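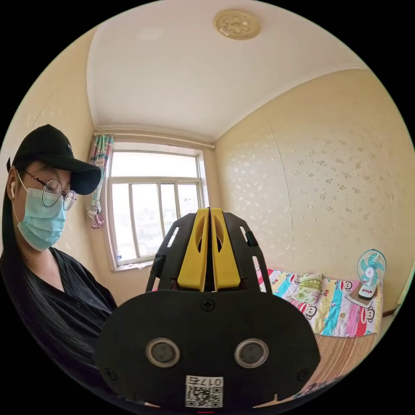
Thread on how we gather clothes-handling examples for the learning system at Rerkholm. Short posts, mostly for people who have asked how the home sessions work.

1/ The task list is called Josov. It has 13 tasks, all of them things you would do in a bedroom: pick up a garment, spread it, fold it, move it to the other end of the bed. We add to it slowly. The last new task went in during May.

2/ We use hand-held grippers in ordinary homes. You do the job with the gripper instead of your fingers, and every go is saved as one example. Tistitz, our sorting tool, cuts the recordings at the points where the fingers open and close.

3/ Dark cloth is the hard part. A black top folded over on itself gives very little edge to find, so we ask for more goes with black things than with anything else. Picking up by the middle counts, and so does picking up by a hem. Please do both.

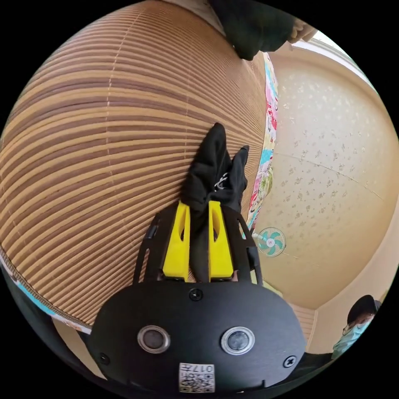

4/ A crumpled hold is fine. We used to throw those out and keep only the neat ones, and the system then had no idea what to do with a bunched-up sleeve. They stay in now.

5/ What we do throw out: goes where the cloth never enters the view, goes under 2 seconds, and goes where someone straightens the garment with their free hand halfway through.

6/ Leave the bed as it is. Mats, quilts, cushions, whatever you sleep on. Patterned covers are useful to us, and so are slatted mats, which give a very different background from a plain sheet.
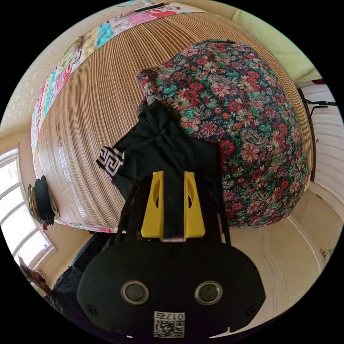
Black top on a reed or bamboo mat, with the floral cushion left in place.

7/ The target for each home is 300 goes. The most recent one gave us 222 after sorting, so we are short on folding and will ask for another session.

8/ Bergmann is the next set of homes. The task list stays the same but the garments will be heavier, mainly coats and thick jumpers. Sign-up closes on 29th June.

9/ If you have already done a session, you can do a second one in a different room. Send a message here and I'll pass on the form.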